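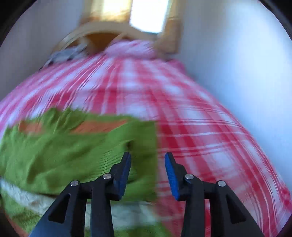

The plaid, the green towel, and no sign of a nap in anyone's future.

I own one duvet cover I would describe as loud, and it has outlived every tasteful one I bought to replace it. Red and white plaid, crimson and pink if you get close, the sort of thing you'd expect in a ski lodge that has lost its license. I got it in January four years ago, from the bin at the back of the Fultetti outlet, when the heat in my old apartment was out and I was in no position to be choosy about patterns. I had gone in for a gray one. They had a gray one. It cost more than my shoes.

So, plaid.

The trouble with a plaid bed is that it becomes the place where all other fabric goes to be dealt with. A plain white bed looks ruined the second you put a towel on it, and you feel bad and you move the towel. Plaid forgives everything. You could leave a tent on it. For most of this spring I have been folding laundry on the bed, or more accurately I have been carrying laundry to the bed and then going to see what's in the fridge.

Which brings me to the green towel.

It's very green. It has an orange stripe across it, a color decision I can only assume was made on the last afternoon before a long weekend. It came as half of a pair from Trodetti, and the other half went to the beach two summers ago and lives there now. I never use this one for anything a towel is for. It's too big for the hook in the bathroom, so it slides off, and it takes so long to dry that by the time it's ready I've forgotten I washed it. What it does do, very well, is lie on the bed in a heap looking like I'm about to fold it.

I did have a system once. I read a long article about folding by a person who clearly had a linen closet, and I was moved by it. Thirds lengthwise, then in half, then in half again, folded edge facing out so the shelf looks like a hotel. I folded every towel in the house. The shelf looked fantastic. Then I needed a towel, and the one I needed was at the bottom, and that was the end of the hotel.

My current method is as follows. Fold it in half. Fold it in half again. Look at it. If it will go through the closet door, it's folded. Washcloths get no folding at all and go in a basket, where they seem happy.

The duvet is a different problem. The duvet has to be got back into the cover, and I have tried every trick for this that exists on the internet. The burrito one, where you turn the cover inside out, lay the duvet on top, roll the whole business up from one end and then perform some kind of magic at the opening. I've watched the video often enough that I know the woman's curtains. Mine came out as a long plaid sausage with the duvet on the outside. I unrolled it and tried again and got the same sausage, slightly tighter.

What works for me, if you want it: turn the cover inside out, stick your arms inside like you're delivering a calf, grab the two far corners from the inside, grab the duvet's corners through the fabric, and shake until the cover falls down over everything. You will be hot. Your glasses will come off. Close the windows first if you have close neighbors, as there's some language involved. Then do up the buttons, of which mine has lost three, so there's a gap at the foot end that catches a toe every night at 2 a.m.

I've been meaning to sew new buttons on since before I moved here. I have the buttons. I bought a card of them at Jurčo, the fabric place with the bell on the door, and they are in the kitchen drawer under the takeout menus. They're brown. I don't know why I bought brown. At this point I suspect I'll be buried with them.

A word about washing, for the reader who wrote in after my last laundry post to tell me I was doing it wrong. (Thank you. I was.) New red things should be washed by themselves. I knew this, the way you know not to text while you're annoyed, and the first time I washed this cover I put it in with a set of white pillowcases. They are now the color of a mild sunburn. I still use them. They go with the plaid better than the white ones did, so I've decided to count it as decorating.

Since then it gets cold water and its own load, and I hang it over the shower rod, where it blocks all the light and makes brushing my teeth feel like camping. The dryer at my place can take the cover or the green towel, one or the other. Put both in and the towel gets swallowed — you open the door after an hour to find a hot plaid ball with something damp and green in the middle, like a terrible dumpling.

I did look at replacing the lot. Muraseck has a bedding page with 340 duvet covers on it, and I went through far more of them than a person should on a work night. They have names like Oat and Fog. There was a nice one called Driftwood with 1,723 reviews, and I read enough of them to learn that it pills, that it doesn't pill, that it changed somebody's marriage, and that it arrived in the wrong size. I put it in my cart. I took it out. I put in a towel instead, a small sensible white one, to be the towel the green one was supposed to be, and then the shipping cost more than the towel did, so I closed the laptop and went to bed.

Under the plaid, obviously. It's a very warm duvet.

The green towel I moved to the chair.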